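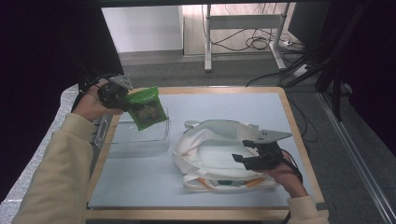 Membership and Match Day: Frequently Asked Questions

Home | Fixtures | Membership | Juniors | Ground | Contact

This website uses cookies to remember your preferences. Accept | Manage settings

Kiltuton Cricket Club
Print this page | E-mail this page

How do I become a playing member?

Applications are made on the membership form, which may be completed online or collected from the pavilion on any Thursday evening during the season. New playing members are asked to attend two net sessions before being considered for selection. Payment is not due until the application has been accepted.

Which competitions does the club enter?

The first and second elevens play in the Potbridge and District League. The club also enters the Campbell Cup, a knockout competition of 20-over matches played on weekday evenings. Friendly fixtures are arranged separately and do not count towards league qualification.

At what age may juniors play in adult matches?

Juniors may be considered for adult cricket from the age of 12, subject to the written consent of a parent or guardian and the agreement of the junior coach. All players under 18 must wear a helmet when batting, when keeping wicket up to the stumps and when fielding close to the bat. This rule applies equally to nets and matches.

What equipment must I provide?

Members should have their own whites, suitable footwear and personal protection. The club holds a limited stock of bats, pads and gloves, which may be borrowed for the day and must be returned to the kit store at the close of play. Coloured clothing is worn in the Campbell Cup only. Shirts are supplied by Zodimport and should be ordered through the online shop.

What are the arrangements for tea?

Tea is taken between innings in league matches. Players bring their own food, and the club provides hot drinks and squash for both sides and the umpires. Members are asked to label anything left in the pavilion refrigerator and to take home whatever has not been eaten. 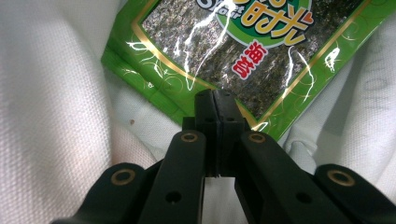
Food containing nuts should be kept apart from other items and clearly marked. Visiting clubs are told of these arrangements when the fixture is confirmed, and any dietary enquiry should be sent to the fixtures secretary before the day of the match.

How is availability recorded?

Players enter their availability on the club website by 9 pm on Thursday. Teams are published the following day. A player who withdraws after publication should telephone the captain directly; a message left on the website is not sufficient.

What happens if it rains?

The decision to call off a match before the start rests with the home captain and the ground staff. Once play has been due to begin, the matter passes to the umpires. Match fees are not collected if no ball is bowled.

Is parking available at the ground?

The main car park at Kiltuton holds up to 200 vehicles. Cars parked along the boundary are left at the owner's risk, and the club cannot accept liability for damage caused by a cricket ball. The gate beside the scorebox must be kept clear at all times for emergency access.

May spectators bring dogs?

Dogs are welcome outside the boundary provided that they are kept on a lead. They are not permitted inside the pavilion or on the square, including during the interval.

How do I cancel my membership?

Notice should be given in writing to the membership secretary. Subscriptions paid for the current season are not normally refunded, although requests arising from long-term injury or a move away from the district will be considered individually.

Sign up to our newsletter for fixtures and results. Subscribe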